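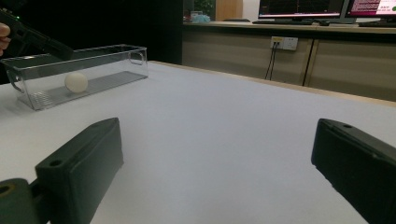 By M. Baranauskienė
Staff writer, wildlife and environment

The manager of the Westier bat clinic is wary of the word "saved". Her intake book shows 852 flying foxes last summer, most of them brought in after two days of heat in January.

"People want the big number," she says. "I'd sooner they asked how many were alive a month later, and we can't tell them. We tagged 41. The rest flew off and that's all we know."

Isn't a release a good result? She shrugs. "It's a result. A bat leaving the cage is a bat leaving the cage."

I put it to her that donors may not like hearing this. She agrees, and says the clinic's own brochure still claims a success rate she wouldn't defend. She has asked for it to be reworded – twice.

She is no kinder about the misting system the council wants to put up at the Plavetti colony. "Show me a trial. One colony sprayed, one left alone, same weather. Then I'll get excited."

For now she would settle for more vaccinated carers. The clinic has 24 on its list, and on the worst afternoon in January nine could come.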